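Rails, baskets and one small box: Imke Görtz on fitting out a packing bay

3 Jan 2022
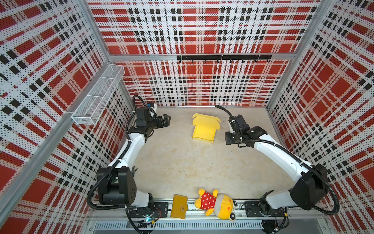
Hook rail below the aluminium beam, wire mesh basket on the left wall, yellow box open at the back of the floor.

Imke Görtz plans small packing bays for Stergiou in Prerbridge. Her work covers walls, rails, hooks, baskets and the surface on which the box is packed. She does not choose the goods or the boxes. Those come from the customer, usually late in the job, and she says most of the changes she makes on site follow from that.

We spoke for an hour at the Prerbridge workshop. She had a tape measure and a box of mixed hooks with her and used both.

Her first drawing of any bay shows the box in two states. "Closed, a carton is one size. Open, it is another. The lid has to go somewhere, and the side flaps have to go somewhere, and people draw only the closed box." A small carton with a hinged lid needs clear floor behind it at least as deep as the lid. If the lid meets the wall before it has gone far enough over, it comes forward again and lies on the contents. The packer then holds it back with one hand and packs with the other.

She prefers the lid to fold away towards the rear wall. The front of the box stays clear and the inside can be seen from above. With the lid to the side, one side of the bay is lost. With the lid to the front, the packer reaches over it each time an item goes in. "I have seen all three in use in the same building. The rear lid had the fewest creased flaps."

Colour comes up more often than she expected when she started. Her own preference is a strong box colour on a pale floor. She named yellow as easy to work with, both inside and out, on a beige or grey surface. Brown board on a brown bench is the combination she tries to talk customers out of. The edges of the flaps are hard to pick out and packing slips get left in the bottom.

Patterned walls are another matter. Görtz has no objection to them, including bold ones such as a red, white and black plaid. Her condition is that the floor stays plain. "You look down when you pack. The wall can do what it likes." She does ask that hooks be dark and large enough to find against a busy print. Thin bright wire hooks on a check pattern were taken out of one bay at Plodport after a week and replaced with black ones from stock.

She was more exact on the subject of rails. A hook rail should be mounted to something that carries load, and a wall panel often does not. Where there is a horizontal beam she uses the beam to set the line and places the rail beneath it. The rail is checked with a level even when the beam has been checked already. Screws go in at both ends first and are left slightly slack, then the middle, then all are tightened.

"If you tighten one end fully, the far end wanders. On a short rail you will not see it. On a long one you will, and then the customer sees it every day."

The height of the rail depends on what will hang from it. She takes the longest item, hangs it, and measures from its lowest point to the top of the open lid. She wants 30 mm there as a minimum. Less than that and the item touches the lid when the box is moved. For tape, scissors and a brush this is seldom a problem. For bags on a loop it often is, as they lengthen when they are full.

Hooks that curve downward and then up at the tip are her usual choice. A straight peg lets a loop slide off when the rail is knocked. A deep hook holds the loop well and takes longer to clear. She keeps three patterns in the van and tries each with the customer's own items before she fixes the rail. She also leaves hooks empty. A rail that is full on the first day has no place for the thing that was forgotten, and something is always forgotten. In the last bay she finished it was a marker pen.

Baskets she treats as slower storage. A wire mesh basket on the side wall suits things that are needed once per box or less: labels, spare slips, small bags of filler. She likes a long shallow one divided into compartments. An undivided basket of the same length works for the first few days, after which the contents move to one end.

Mesh has practical points in its favour. Dust falls through, the level can be checked from the side, and a white coating shows dirt early enough for it to be wiped off. Against it, thin items drop through or catch. Her answer is a piece of card cut to fit the bottom of the compartment. She does not line the whole basket, only the sections that need it, and she writes the date on the underside of the card. Cards are changed in February with the rest of the yearly work.

Asked about the angle of side walls, she said that walls which open outwards towards the front are easier to work between than square ones. The contents of a side basket turn slightly towards the person using them. The cost is width at the front. In a room where bays stand next to each other, the extra width adds up, and she has had to go back to square walls on two jobs for that reason alone.

The packing surface got the shortest answer. It should be flat, pale and free of joints in the area where the box stands. A faint mottle is acceptable and hides scuffs. A gloss finish is not, in her view, as light from overhead reflects straight back. She tests a sample by sliding an empty carton over it. The box should move under a light push and stop when the push stops.

The position of the box on that surface is marked only after a trial. Görtz uses paper tape for this and lets the packers shift it. At Plodport the box started near the front edge and ended near the back centre after Christos Rallis, who ran the trial there, had packed 19 boxes at each of several positions. The back position gave room to lay items out in front in packing order. Görtz had drawn it at the front. She changed the drawing.

Fixings were the last subject. She uses aluminium section for beams and corner posts wherever the customer will pay for it, because a rail or basket can be moved along it without new holes. Timber is cheaper and perfectly sound, she said, but after the third move it has more holes than she likes. Her standard beam is 1000 mm long. She cuts it on site and files the ends. Kalliopi Zacharopoulos, who does the workshop drawings, would like the cutting done beforehand. The two have not settled it.

Her next job is a set of bays for Urimance, where the box has not yet been chosen. She has drawn the beam and the posts and left the rail height blank.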